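Shared kitchen, second floor: portable appliance and microwave check
Site: Loureiro building. Checked by: Silvia Kolář. Went round with: Dalibor Murín. Month: July
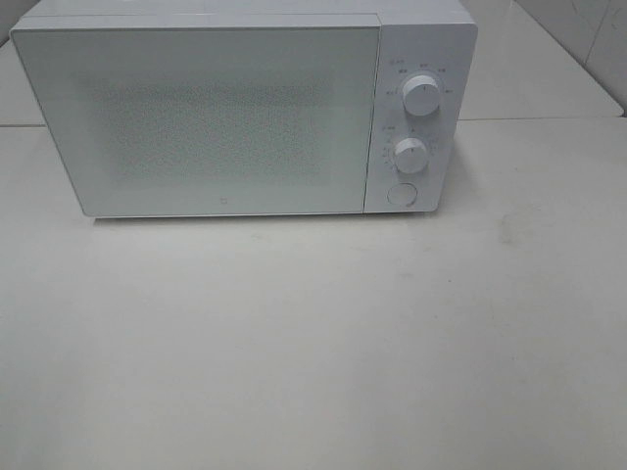
Results are marked OK, NOT OK, or UNSURE. I know the form from Preda only has boxes for pass and fail. I have added UNSURE because half of what the form asks can't be settled by someone standing in a kitchen with a torch, and I would sooner write that down than tick a box and have it quoted back at me next year.

The previous sheet had every line passed, no comments, and the same pen stroke running down the whole column. I have not relied on it.

PART A. MICROWAVE (white countertop model, two dials)

A1. Stands on a flat, steady surface
OK. I pushed at the table from both sides and it didn't rock. The form wants to know if the surface is "rated for the load". Nothing on the table says what it is rated for, and I doubt anything ever did. It's a small microwave.

A2. Space left at the back and sides for air
OK on the day. I put my hand down behind it and there was room. Whether there is room on a Monday morning, when people put their bread on top and shove the whole thing back to make space for lunch boxes, is another matter. Last year's sheet says "adequate". Adequate by what measure, it doesn't say.

A3. Nothing stored on top
OK, but see A2. Dalibor says people were told by email. I have seen how well people here respond to email.

A4. Door closes fully and evenly
OK. Opened and shut it several times. It catches each time without having to be leaned on.

A5. Door release works
OK. Round push button at the bottom of the control panel. There is no handle on the door, and that is how this one is made, so please stop reporting it as "handle missing". We had that in the fault book in two different handwritings. The button should be pressed and the door left to come open. Digging fingernails into the edge of the door is how seals get damaged.

A6. Door seal and hinges sound
UNSURE. No tears or burnt patches that I could find, and the hinges felt tight. The form then asks me to confirm "no leakage". I can't confirm that by looking, and neither could whoever passed it last time. Either somebody comes with a proper leakage meter or this line should be taken off the form. I have asked for the meter before.

A7. Window mesh undamaged
OK as far as I can tell. It is the usual fine mesh and I found no holes or scorch marks in it. You can't make out much through it when the light inside is off, so people should open the door to check that the last person's soup has been taken out before they set it going.

A8. Dials turn freely and return to zero
Upper dial: OK. Clicks into each position and the line on the knob is easy to read.
Lower dial: UNSURE. I set it against my own watch. On the longer settings it was close enough. On the very short ones it was well out, and on one go the bell went before I had properly let go of the knob. Dalibor says all dial timers do this and you are meant to turn past the mark and come back. Perhaps so. It isn't written anywhere in the kitchen, and new people won't guess it.

A9. Markings on the controls can be read and understood
NOT OK. The labels round the upper dial are tiny, pale grey, and look to me to be in Chinese. Nobody on this floor reads it with any confidence. The lower dial at least has numbers. I was told in the corridor that "everyone knows it's low at the bottom and high at the top". I asked three people to show me defrost and got three answers.
Action: a printed card beside the machine, in large type, giving each position of the upper dial in English. It needs to be made from the instruction booklet and checked by someone who can read the panel. I do not want a card made from memory.

A10. Instruction booklet available
NOT OK. The form from last time says "in drawer". I emptied the drawer. It holds takeaway menus, a bicycle key and the booklet for a Vudurel kettle we no longer own. Emília Koubek thinks the microwave one went out with the packaging.

A11. Inside clean
OK. Wiped, no smell, nothing baked on. I note that people knew I was coming. I will look again without saying so.

A12. Turntable seated properly
OK. Lifted it out, checked the ring underneath, put it back. It runs without knocking.

A13. Outside clean
OK. Front and knobs wiped down. The gap around the release button is where grease collects and it wants a cotton bud now and then, not a wet cloth.

A14. Appliance number matches the register
NOT OK. The register has this down as item 161. The sticker under item 161 in our old photographs belongs to the toaster. So either the microwave was never entered or somebody reused the number. I can't pass an electrical test record that may be for a different machine.

PART B. PLUG, LEAD AND SOCKET

B1. Plug free of cracks and burn marks
OK. Pulled it out and looked at the pins as well, as the form asks.

B2. Lead undamaged along its whole length
OK. Ran it through my hand from end to end. One slight kink near the plug, no break in the covering. Worth looking at again next time.

B3. Plugged straight into the wall
OK on the day. The extension block that was in use in the spring has gone from the kitchen. I would like to believe it has been thrown away. I suspect it is under a desk.

B4. Socket firm on the wall
OK.

B5. Test label in date
UNSURE, for the reason given at A14. A label is present. The number on it has been rubbed until it could be almost anything. Cristóvão Peixoto has the contractor's list and says he will compare them. No action until he does, but I am not marking it as passed in the meantime.

PART C. HOW IT GETS USED

The form calls this section "user behaviour" and wants it scored out of 100. I have left the score blank. I don't know what a kitchen that scores 74 looks like compared with one that scores 80, and I don't think Preda does either.

C1. No metal put inside
UNSURE. I wasn't there to see every lunch. There is a mark on somebody's gold-rimmed bowl in the cupboard that makes me wonder. The bowl has been moved to the back with a note on it.

C2. Food covered
NOT OK. The plastic cover bought for this was found in use as a fruit bowl. It has been washed and put back next to the microwave.

C3. Not run empty
UNSURE. This happens when people use it as a kitchen timer. Joaquín Cisternas admitted to it for tea, and was surprised to hear it mattered. There is a perfectly good wind-up timer on the fridge.

C4. Drinks left to stand before being taken out
UNSURE. The notice asks for it. I have never seen anybody do it. One mug scald in the accident book, described as minor.

C5. Somebody stays nearby while it runs
NOT OK. In the 22 minutes I spent on the rest of the kitchen, the microwave was started twice and the person left the room both times. One of them came back for their lunch after the bell had been and gone and somebody else had moved it.

C6. Notice on the wall is current
NOT OK. It tells people to "press STOP and then CLEAR". There is no STOP and no CLEAR on a machine with two dials. The notice was written for the old Carkska and has been passed on every sheet I can find, so I have to assume it was ticked without being read. I took it down.

PART D. REST OF THE KITCHEN (short form)

D1. Fire blanket on its hook, in date: OK.
D2. Kettle lid closes: OK. The switch is slow to click off when there is little water in. Keep an eye on it.
D3. Toaster crumb tray emptied: NOT OK. It was emptied while I stood there.
D4. Floor dry and clear: OK.
D5. Fridge temperature written up daily: UNSURE. The sheet is full, every entry is the same figure, and the ink doesn't change from one week to the next. I have put a second thermometer in the door and would like to see what that one says.

ACTIONS

1. Card for the upper dial, from the booklet, checked by a reader of Chinese if that is what it is. Emília.
2. Find or download the booklet. Emília.
3. Sort out item 161. Cristóvão.
4. New wall notice that matches the machine. Silvia to draft, Dalibor to read it standing in front of the microwave with the notice in his hand.
5. Leakage test by someone with the equipment, or remove the line. Dalibor to ask again.
6. Line about dial timers for the new notice: turn past the mark, then back. Test this first. I am not convinced it makes any difference.

COMMENTS ADDED AFTERWARDS

Dalibor: Tried number 6 with my phone next to it. Turning past and back was better on the short settings, though not by as much as I claimed. Put it in the notice. Most people use the longer settings anyway.

Silvia: "Better" by how much? Write the times on the back of this sheet, please.

Cristóvão: The contractor's list has two entries for 161, one "toaster" and one "appliance, white". The toaster is white as well, according to their notes. I've asked them to come back and do both again with new numbers.

Joaquín: For the record, the tea thing was one time.

Silvia: B5 stays at UNSURE until I have the new labels in front of me. A9 and A10 still open.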